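工单处理记录:夹爪指件备件采购及下年度设备预算核定

工单类别:设备 / 采购与预算
优先级:中
状态:待申请单位补充材料
提交单位:Doltside 分拣实验区
受理单位:设备与资产管理处
登记日期:2026年10月6日

一、问题摘要

申请单位提出,桌面抓取工位现用夹爪指件的备件库存已低于最低存量,拟在本年度内补购一批,同时申请将第二工位的成套夹爪列入下年度设备预算。申请单位在采购系统中提交时,系统返回“预算科目与物料类别不匹配”,单据无法进入审批环节。申请单位连续两次修改后仍被退回,遂转本处人工处理。

二、申请单位原始说明(节录)

“本工位承担小件物品拾取与入筐作业,物品以轻质、外形不规则者为主。指件属磨损件,更换后须重新标定。现有备件仅够一次更换,如再发生损坏,工位将停用至到货为止。供应商 Inier 报交货期为31天。另,第二工位计划于明年2月投入使用,所需夹爪尚未立项。请协助确认两项需求可否合并为一张申请单,并说明应使用的科目。”

三、处理过程

1. 受理与初步核查

经调阅系统日志,两次退回的原因一致:申请单位将指件按“机器人整机附属设备”填报,科目选用“专用设备购置”。依照现行物料目录,单独采购的指件、垫片及紧固件归入“维修备件”,应从运行维护费列支。成套夹爪(含驱动单元、安装座及控制接口)方可按设备购置申报。

系统本身运行正常,退回属校验规则的预期结果。本处已将此结论告知申请单位。

2. 合并申报问题

两项需求不得合并为一张申请单。指件补购属本年度支出,第二工位夹爪属下年度预算项目,资金来源与审批权限均不相同。申请单位应分别填报,并在备注栏互相引用单号,以便审核人员了解两者的技术关联。

申请单位询问,如由供应商将指件随成套夹爪一并报价,可否整体列入设备购置。答复如下:随整机首次交付的备用指件可计入设备总价,但须在报价单中单列,且仅限用于该台设备。现有工位的补购不适用此项。

3. 数量与最低存量

申请单位原报数量为指件40对。本处核对领用记录后认为,该数量与实际消耗不符,要求说明测算依据。申请单位复函称,其数量系按供应商的优惠起订量填写,并非按消耗量测算。

本处意见:起订优惠可作为参考,不得作为确定数量的唯一依据。指件材料存在保存期限,长期存放后的摩擦性能须重新验证,过量采购将增加检验工作量。请申请单位按最近一个完整运行周期的更换次数重新计算,并加上一个交货周期内的预计用量。

4. 报价比较

申请单位目前提供两家报价:

Inier:单价300元/对,交货期31天,与现用安装座直接配合。
Ulov:单价200元/对,交货期未注明,需另购转接件,转接件价格未列入报价单。

两份报价的口径不一致,暂不能比较。请 Ulov 补充书面交货期、转接件单价及安装尺寸图。比较时应以到货可用状态下的全部费用为准,包括转接件、运费、重新标定所需工时及停机时间。

申请单位倾向于继续使用现供应商,理由为避免更改抓取程序。该理由可以接受,但须附技术说明,写明指尖外形、有效长度及安装孔位变化对现有程序的影响。仅填写“兼容性考虑”的,审核时将予退回。

5. 第二工位预算的规划口径

申请单位拟按现有工位配置原样复制。本处提示,预算编制应覆盖工位投入使用所需的全部项目,常见漏项如下:

(1)腕部相机及其线缆、固定件;
(2)台面、收纳容器及照明;
(3)安全防护与急停装置;
(4)首年备件;
(5)安装、标定和人员培训费用;
(6)控制软件授权及续期费用。

上述各项如已有库存可调拨,应注明资产编号,不再列入采购金额。以往项目中,软件续期费用常被归入首年投入而未编入后续年度,导致次年临时追加。请申请单位在编制时逐年列示。

该项目在内部规划中的名称为 Piątek。系统的项目名称字段目前不支持部分扩展字符,曾出现字符丢失、检索不到记录的情况。在字段修复前,请统一填写为“Piatek”,并在说明栏注明正式写法。此问题已另开工单,由信息系统组跟进。

6. 租赁方案的答复

申请单位另询,第二工位可否先行租用夹爪,待运行稳定后再转为购置。依照现行规定,租赁费用从运行维护费列支,租赁期满转购置的,须重新履行设备购置审批,已付租金能否抵扣以合同约定为准。如选择此方案,应在合同签订前将抵扣条款送本处审阅。租赁期间指件的正常磨损由哪一方承担,亦须在合同中写明,避免与现有备件库存混用。

7. 临时保障措施

在补购到货之前,为降低停机风险,请申请单位执行以下安排:

(1)现存备件集中保管,领用须经工位负责人签字;
(2)每班作业前检查指件表面及紧固情况,异常情形记入设备日志;
(3)暂缓安排非必要的高负荷抓取试验;
(4)如发生断裂或明显变形,立即停用工位并在本工单下更新,本处可启动紧急采购程序。

紧急采购仅适用于恢复现有工位运行,不适用于增加库存,亦不适用于第二工位。

8. 技术附件核查

申请单位已上传工位作业资料,供审核人员了解指件使用条件。腕部相机视角下,两根黑色指件分列左右,各有一条长形凹槽,靠近根部处可见小型圆形紧固件;白色台面上置有一件粉色圆形小物,左侧为编织筐。该资料可用于说明作业对象与指件的一般形式,不能替代尺寸图,也不能作为磨损程度的证明。规格核对仍以供应商图纸和实测记录为准。

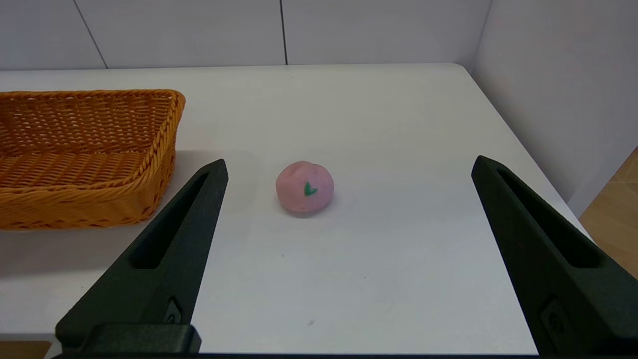
四、待补充材料

1. 指件补购申请单(科目改为“维修备件”),附重新测算的数量及依据。
2. Inier 报价单有效期确认函。
3. Ulov 补充报价,含转接件、交货期和安装尺寸图。
4. 现用指件的型号、安装孔位及实测尺寸记录。
5. 第二工位预算明细表,按年度列示,并区分购置、调拨与租赁。
6. 如申请继续使用现供应商,另附技术说明一份。

五、当前结论

退单原因已查明,系科目填报有误,无需修改系统校验规则。补购申请在第1项至第4项材料齐备后可重新提交,恢复正常审批。第二工位预算单独立项,不影响本次补购的办理进度。

材料请直接上传至本工单附件区,勿另行新建工单。上传后将状态改为“待复核”,本处收到系统通知后继续办理。

六、状态变更记录

新建:由申请单位提交。
处理中:设备与资产管理处受理,调阅退单日志。
处理中:收到申请单位关于数量测算的复函。
待补充材料:已发送补充材料清单,等待申请单位回复。

关联工单:项目名称字段字符丢失问题(信息系统组,处理中)。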